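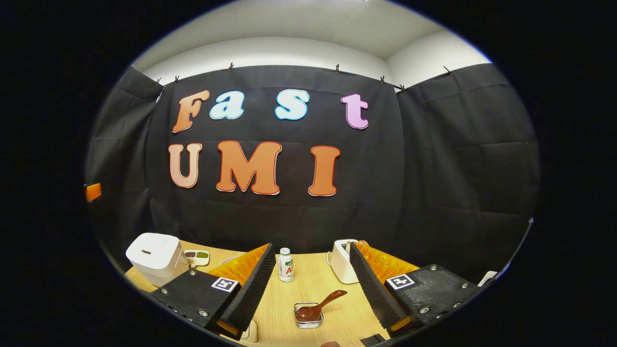 1. Introduction

Memen is a small command-line program that reads video from a wrist-view fisheye camera on a hand-held gripper and writes out the opening of the gripper for every frame. It was written over two terms as the individual project for the final year of the Robotics and Computing course at Custisen. This report covers the design of the program, the tests done on it and the parts that were left unfinished.

The opening of the gripper matters for anyone training a policy from hand-held demonstrations. The pose of the hand comes from a separate tracking stage. The opening has to come from the picture itself, as the gripper has no encoder. Each finger carries a square marker tag on its upper face, and the distance between the two tags gives the opening once the lens has been accounted for.

The lab already had a script for this. It worked on most frames, but when it failed it wrote a zero, and a zero also means "fully closed". Several recordings were used for training before anyone noticed that the gripper seemed to snap shut and open again between one frame and the next. The project began as a request to fix that script and became a rewrite.

2. Aims

The aims agreed at the start were:

Find both finger markers in fisheye frames without first flattening the whole picture.
Give an opening width for each frame, with a flag saying where the width came from.
Never write a number that stands for a failure.
Run on an ordinary lab desktop without a graphics card.

A fifth aim, to find the pose of objects on the table, was dropped in November after talking to my supervisor. Traces of it can still be found in the code, in the folder called scene.

3. Background

A fisheye lens was chosen by the lab so that the fingers and most of the table can be seen at once. The cost is that straight edges bow. In the test bay the rows of letters on the backdrop come out as shallow arches, and the same bending affects a square tag. Near the middle of the view the effect on a tag is slight. The finger tags are lower down and off to either side, so their edges are bent enough to upset a detector that expects four straight sides.

There are two usual ways round this. The first is to flatten the whole picture using the lens calibration and then run the detector. This is simple, but flattening a very wide view stretches the outer parts and makes them soft, and it spends most of its time on pixels that are never used. The second is to run the detector on the raw picture with looser settings. This finds more tags but also finds more things that are not tags.

Memen uses a third way, which is to cut out two patches where the tags can be expected and flatten only those. The fingers are fixed to the same body as the camera, so each tag can only travel along a short path in the picture. The path is known in advance and does not depend on where the gripper is held.

4. Design

The program has four stages. Each one can be run alone from the command line and reads the output of the one before it, which made testing easier.

4.1 Mask and patches

The useful picture is a circle and the corners outside it are black. The first stage loads a mask for the circle and a settings file that gives the path of each tag. For each side it builds a small flat patch that covers the whole path with some room to spare. The mapping from fisheye to patch is worked out once when the program starts and kept in memory, so each frame costs two small lookups.

The settings file is made with a helper command, memen paths. The user records a short clip in which the gripper is opened and closed slowly, and the helper fits the two paths from the clip. This has to be done again if the camera mount is loosened.

4.2 Detection

The detector is run on each patch with its standard settings. The left and right tags have different numbers, and a tag found in the wrong patch is thrown away. I added this check after an early version accepted the right-hand tag on both sides when the patches overlapped, and reported an opening of nothing.

If no tag is found, the stage tries again on the same patch with the contrast stretched. Dark surroundings turned out to be the main reason for needing this. The test bay is hung with black fabric, the finger plates are black, and the camera sets its exposure from the whole view. The white wall above the backdrop makes a bright band across the top of the view, and when the gripper is tilted up the camera darkens everything else to suit it.

4.3 Width

The corners of each tag are turned into a position relative to the camera using the calibration. The width is the distance between the two tags along the closing direction, less a fixed offset measured with the fingers shut. When only one tag is found, the program assumes the fingers move together and mirrors the position of the one it has. The linkage makes this a fair assumption except when the gripper is squeezing something off centre, since the soft pads and the ridged foam strips give a little.

Every width is written with one of these flags: both, mirrored, filled or missing. A missing width is written as an empty field. Any program that tries to read it as a number will stop with an error, and this was done on purpose.

4.4 Filling

Short gaps are filled in a straight line between the last good width and the next. The longest gap that may be filled is set by the user. Longer gaps are left as missing. I tried a smoothing filter as well, but it rounded off the moment of contact with an object, and that is the part of the signal people want most.

5. Test set-up

Recordings were made in the Muludby bay on the ground floor of the Jayawardena Building. The table was set with kitchen items that the lab uses for other work, among them a rice cooker, a toaster, a medicine bottle and a square glass bowl with a wooden spoon. They were laid out so that some stood in the gap between the fingers and others went partly behind a finger as seen from the camera. Items behind a finger do not hide its tag, but they change the background round it, and the pale body of the cooker gave the contrast step something different to deal with from the black curtain.

The clips were split into frames and 2,202 frames were labelled by marking the outer corners of both tags. I wrote a small labelling tool for this, and it took longer than planned. Of these, 300 frames were held back and not looked at while the settings were being chosen. All the results below are for those frames.

6. Results

The old script gave no usable width on 54 of the held-back frames. Memen gave no usable width on 4. Filling was turned off for both counts, so they only show what could be read from a single frame.

All of the frames that Memen missed had motion blur. The gripper had been turned sharply and both tags were smeared along the same direction. Neither the contrast step nor a larger patch helped with them. With filling turned on, every one of these gaps was short enough to be bridged, though I would not rely on this for faster work.

The mirrored flag appeared more often on the left side missing than the right. I looked for a fault in the left patch and did not find one. The left tag print had a slight shine to it under the ceiling lights, and swapping it for a matt print made the difference go away in a later clip. That clip is not part of the labelled set.

The program keeps up with the camera on the lab desktop. Most of the time goes on decoding the video, so there was little reason to make the detection stage faster.

7. Problems met

The calibration was the largest problem. My first calibration used a board held close to the middle of the view, and the fit looked very good on paper. The tags lie well away from the middle, where there had been hardly any board corners, and widths were wrong by more at full opening than when nearly shut. Taking new calibration pictures with the board pushed out to the edge of the circle fixed this. The memen check command now draws where the board corners fell and refuses to go on if the lower left and lower right are bare.

The second problem was file naming. Clips were named by hand at first, and on one Wednesday two sets were saved under the same name and the earlier set was lost. Names now come from the recording script.

The third was version control of settings files. The paths file belongs with a particular camera mount, and for a while it was kept with the code. It is now stored beside the clips it was made for.

8. Further work

Exposure should be set from the lower part of the view, where the tags are, and not from the whole circle. The camera allows it, but the recording script does not pass the option through yet.

The mirrored widths could be checked against a gripper with an encoder fitted. This would show how far the foam and pads bend during an off-centre grasp.

The labelling tool should be moved into its own repository. At present it pulls in the whole of Memen in order to draw corners on a picture.

9. Running the program

Set up the environment from the requirements file, then run memen check on the calibration folder, memen paths on the open-and-close clip, and memen run on the folder of recordings. Output is one table per clip with the columns frame, width and flag. To see the patches as the detector sees them, add the option --show-patches to the last command. The window closes with the Q key.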